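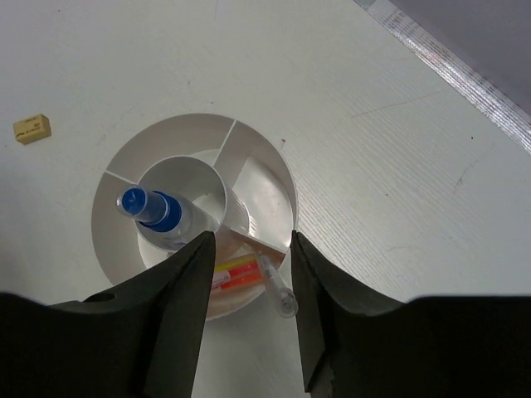

# Kenmont Small Objects Word List

Print this page | E-mail this page

## What is in the list

The Kenmont list holds 144 everyday words for things found on desks, on shelves and in drawers. Each word was collected in two towns, Drollberg and Conddale, where people often use different names for the same thing. A "pen pot" in Drollberg is a "tidy" in Conddale, and both towns were quite sure that the other was wrong.

The list was made for teachers of English and for learners who already know the basic words. It is not a full dictionary.

## Files

- `words.csv` — one row for each word
- `variants.csv` — local names, with the town
- `notes.txt` — remarks from the speakers, lightly corrected

## Columns in words.csv

- `id`: a number, never used again if a word is removed
- `headword`: the form we judged most common
- `room`: kitchen, office, bathroom or other
- `plural`: filled only when it is irregular
- `source`: D for Drollberg, C for Conddale, B for both

## How the words were collected

We spoke with 40 adults during February. Every speaker received the same printed sheet and had 30 minutes to write names for the objects on it. Spelling was corrected afterwards, but the choice of word was left as it was. When two headwords had equal support, we kept the one which is listed first in the Hinds school glossary.

## Known problems

Office words are stronger than bathroom words. Four rows have an empty `room` field, as the speakers did not agree where the thing belongs. The word "caddy" appears twice with different meanings — please do not merge these rows.

Older versions used a semicolon between columns. The present version uses a comma, so old import scripts must be changed.

## Use

You may copy and change the list for teaching. Please keep the name Kenmont in your copy, and write to us if you find a mistake. Letters are read on Wednesday.

Related items

- Kenmont Kitchen Verbs
- Conddale Shop Signs, short list
- Notes on the Hinds glossary

Contact | Copyright Kenmont Word Lists | Back to top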